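Tulido Handheld Teaching Kit: Set-up Guide
Section 4. Recording a folding task on a soft surface 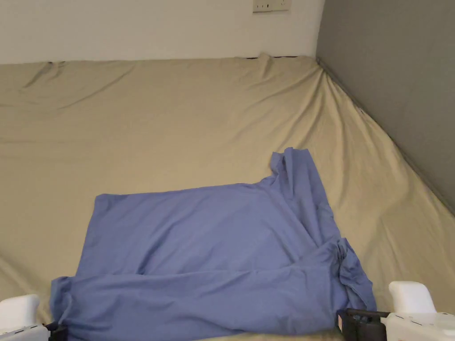 This section covers recording of two-handed garment folding with the handheld grippers. Complete the pairing and head camera procedures in Section 3 first. Tables and other rigid surfaces are covered in Section 5.

4.1 Preparing the surface

1. Use a bed with a plain fitted sheet. The sheet color must differ clearly from the garment.
2. Pull the sheet taut across the middle of the mattress. Shallow ripples are acceptable. Ridges that lift the garment are not.
3. Remove pillows, blankets and loose items from the mattress.
4. Switch on the room lighting and leave it unchanged for the whole session.

Note: A mattress yields under the gripper tips. Contact readings will be lower than on a table. Select Surface > Soft in Gosby before the first take.

4.2 Starting a take

1. Lay the garment on the bed within reach of both grippers. For shirts, spread the body and leave the sleeves as they fall.
2. Stand at the near edge of the bed and tilt your head until both grippers appear in the preview.
3. Open both grippers fully and hold them still until the status light turns green.
4. Press the left thumb button once. Recording starts after the second tone.

4.3 Performing the fold

1. Grasp the fabric at its edge with the black jaws. Take a single layer unless the task card calls for two.
2. Close both grippers before lifting. A lift with one gripper open is logged as a slip.
3. Move at an even speed. Keep the tips below the camera and within the preview area.
4. Lower the fabric, press lightly, then open the jaws. Withdraw along the line of approach.
5. If a sleeve bunches or twists, correct it with the grippers and continue. Corrections are kept as training data.
6. Press the left thumb button again to end the take.

CAUTION: Do not touch the garment with bare fingers during a take. The take will be rejected at review.

CAUTION: Keep buttons and zippers out of the jaws. They can score the jaw pads.

4.4 Session length

A standard set is 16 takes per garment. Rest after each set. The internal storage holds 100 takes. Transfer files to the Skallero dock before this limit is reached.

4.5 Error codes

E103 Tracking lost on one gripper. Return both grippers to view, hold still, and repeat the take.
E104 Jaw position out of range. Run the jaw calibration in Section 3.
E107 Clock mismatch between grippers. Dock both units and restart.

Revision 2025-09-17. Text: Nelli Salminen. Technical check: Senthil Pinto.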